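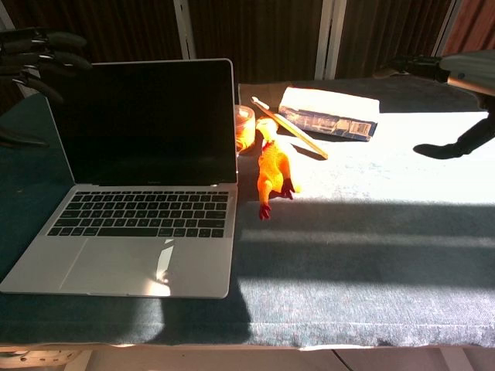

Brollport Robot Users' Group
Minutes of the August meeting, code of practice

Started 6.30 pm. Gerasimos Karras in the chair. Apologies from the Ingvarsson site, who had a line down.

1. Last minutes
Agreed, with one change. Item 4 should read "asked to follow the code", not "agreed to follow the code". Jomwood had agreed to nothing.

2. Draft code, third reading
The draft now stands at 49 clauses. The chair asked who had read all of them. Two hands. He said a code that its own authors won't finish is unlikely to be read by a new starter at seven in the morning, and he would like to see it halved.

Bokska defended the length, saying their insurer likes detail. The chair asked whether the insurer had ever checked any of it. Bokska to find out.

3. Clause 12, clearing the table before a run
The draft says the work surface must be "free of all items not needed for the task". Long discussion. Several members said the clause is ignored everywhere, their own sites included. Jomwood want a written list of permitted items for each task, signed at the start of the shift. The Ingvarsson note, read out by the chair, called this paperwork for its own sake.
Vote on the Jomwood wording: 2 for, 3 against. Clause stays as drafted, though the chair doubts it will change what anybody does.

4. Clause 19, light
New wording covers direct sun on the work surface: blinds drawn, or the run noted as "uneven light". Bokska said their arms cope with sun perfectly well. Asked for test results, they had none with them. Clause kept until they do.

5. Stop button
Must be within reach of the person in charge of the run. No objections, which the chair noted was a first.

6. Badge scheme
Proposal to charge member sites £200 a year for a "code approved" badge. The chair asked what a site would have to do to lose one. No answer in the draft - deferred until there is.

7. Any other business
The kettle at Brollport is still broken.

Actions
Karras: shorter draft before next meeting.
Bokska: insurer question, sunlight results.
Jomwood: sample list for one task, one page at most.

Closed 8.15 pm.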